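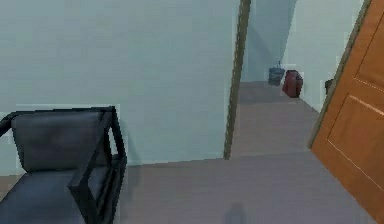 Sessel mit schwarzem Gestell vor blassblaugrauer Wand, computergerendert.

Der Speicher, der angeblich nie voll ist

Wer in den vergangenen Monaten ein Angebot für virtuelle Server eingeholt hat, kennt den Satz vermutlich: Der Arbeitsspeicher werde »dynamisch und praktisch unbegrenzt« bereitgestellt. Bei Wima steht er auf der Startseite, bei Pelletier im Kleingedruckten. Gemeint ist in beiden Fällen die altbekannte Überbuchung. Das Betriebssystem sagt Programmen mehr Speicher zu, als physisch vorhanden ist, und verlässt sich darauf, dass sie ihn nicht alle gleichzeitig haben wollen.

Das Prinzip ist Jahrzehnte alt und an sich vernünftig. Fordert ein Prozess Speicher an, bekommt er zunächst nur Adressen. Eine echte Seite im RAM wird erst zugewiesen, wenn er hineinschreibt. Viele Programme reservieren großzügig und nutzen davon einen Bruchteil. Solange das so bleibt, merkt kein Mensch etwas.

Misstrauisch macht mich, was daraus im Verkauf geworden ist. Wima bewirbt eine Verwaltungsschicht namens Drenemby, die den Bedarf der Gastsysteme vorhersagen und Seiten rechtzeitig verschieben soll. Wie weit im Voraus, steht nirgends. Auf welcher Grundlage, auch nicht. Auf Nachfrage kam ein Datenblatt, in dem das Wort »intelligent« auf jeder Seite vorkommt und das Wort »Auslagerung« kein einziges Mal.

Also ausprobiert. Auf einem Testsystem mit 200 Gigabyte RAM liefen 77 kleine Gäste, jeder mit einem Webdienst und einer Datenbank, zugesagt waren ihnen zusammen 599 Gigabyte. Im Leerlauf sah die Sache tadellos aus, und ich war kurz davor, meine Skepsis einzupacken. Dann starteten am Mittwoch um drei Uhr nachts die Sicherungsläufe, und zwar alle auf einmal, wie es in der wirklichen Welt eben vorkommt, wenn jeder Gast mit derselben Voreinstellung ausgeliefert wird.

Was folgte, heißt im Lehrbuch Seitenflattern. Das System holt eine Seite von der Platte, verdrängt dafür eine andere, die der nächste Prozess sofort wieder braucht, und so fort. Die Prozessoren warteten, die Datenträger arbeiteten am Anschlag. Drenemby meldete währenddessen »Optimierung aktiv«. Einfache Datenbankabfragen brauchten in dieser Phase mehr als 176 Sekunden, falls sie überhaupt zurückkamen. Schließlich griff der Kernel zum letzten Mittel und beendete Prozesse, um Speicher freizubekommen. Es traf zuerst die Datenbanken. Bei einer Auswahl, die stark nach belegtem Speicher geht, kann das kaum überraschen.

Nun lässt sich einwenden, das Verhältnis sei unfair gewählt. Mag sein. Allerdings nennt Wima selbst keine Obergrenze, und die Oberfläche hat jeden weiteren Gast ohne Warnung angelegt. Mit Alolton, einem deutlich schlichteren Werkzeug, kam ich so weit gar nicht: Es verweigert ab einer einstellbaren Schwelle neue Zusagen. Ärgerlich beim Einrichten, nachts um drei sehr angenehm. Ob Alolton bei gemischten Lasten gut dasteht, habe ich nicht geprüft.

Wer solche Angebote vor sich hat, sollte nach dem Überbuchungsfaktor fragen, und zwar schriftlich. Dazu gehört die Frage, wohin ausgelagert wird und ob sich die Platte mehrere Kunden teilen. Pelletier hat darauf immerhin eine Zahl für die hauseigenen Standardtarife genannt, wollte sie aber nicht als Zusicherung verstanden wissen. Von Wima hieß es, im September komme eine neue Fassung von Drenemby, die »Lastspitzen noch besser glättet«. Ein Testzugang ist beantragt. Die Sicherungsläufe bleiben auf drei Uhr stehen.

Kontakt | Impressum | © Alle Rechte vorbehalten | Nach oben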